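Teardown cell gallery: the planner, the perception stack and what I make of them

Posted 19 April 2020

Joltinier asked me to put together a gallery for the disassembly project, and I said yes on the condition that I could write the words myself. I look after the motion planning side. I've been hearing since December that software is about to make manual e-waste dismantling obsolete, mostly from people who have never tried to get an old office tower apart with a screwdriver, let alone with a behaviour tree.

So there's one bench shot, and a fair bit of grumbling about the code that has to cope with it. If you came for a highlights reel, the Mokoena site has one with music.

The stack has three pieces. Ollow does perception: it takes the view of the open case and gives back labelled regions with a pose for each part it believes it has found. Fumimance is the task planner, which decides what comes out first and where it goes. Under both sits our own controller, which I trust more than the other two, and I would say that.

Ollow's trouble is confidence. Give it a clean board and it will find the memory slots every time. Drape a few wires across the same board and it still reports the slots, with much the same score, a little to one side of where they are. I'd be happier with a system that said it didn't know. Kwame Tetteh, who maintains the Ollow integration, says the scores were never meant to be read as probabilities. Fine, but Fumimance reads them as probabilities, and it does so because the example config told us to.
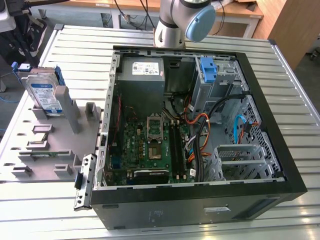
Tower on its side with the panel off, two hard drives standing in the grey fixture tray at left. Note the wiring over the right side of the board.

The tray is the part of the cell I have the fewest complaints about. Its posts and slots sit at known positions in the world model, so a place action is a lookup plus a short approach, and no neural network gets a vote. Every time somebody proposes replacing it with "free-form placement" I ask what problem we'd be solving. I haven't had an answer yet that wasn't a slide.

Cables are the other extreme. In the planner's collision model a wire bundle is a row of capsules that never moves. Real bundles shift when you brush them, and then the model is wrong until the next perception update. We've tried 5 inflation settings for those capsules. At the small end the arm plans straight through the loom, and at the large end it declares the whole case unreachable and sits there. The current value is a compromise that I wouldn't defend in front of a stranger.

Orientation is less glamorous but has cost us more hours. The case frame is estimated once, when the tower is registered on the bench, and everything inside hangs off that one transform. If the tower gets nudged, every grasp inherits the error. Ollow has a re-registration call. It takes 6 seconds, so Fumimance skips it by default, and the log colours the skipped step green. I've asked for a different colour. The ticket is still open.

A word on the demo numbers, as people will ask. The figure being passed around is for a single case model, with the side panel already off and the wiring tidied by hand. I don't say it's false. I do say it tells you very little about a pallet of mixed towers from a school board, and I'd like to see it quoted with its conditions attached.

What I want next is fairly dull: replayable logs from all three layers on one clock, a proper "unknown" state out of Ollow, and a planner that can ask a person for help without treating it as a crash. Kwame has started on the first. The clock offset between perception and control was 2 frames when he last checked, and he's unsure which side is late.

Comments are open below. Vendors, please say that you're vendors.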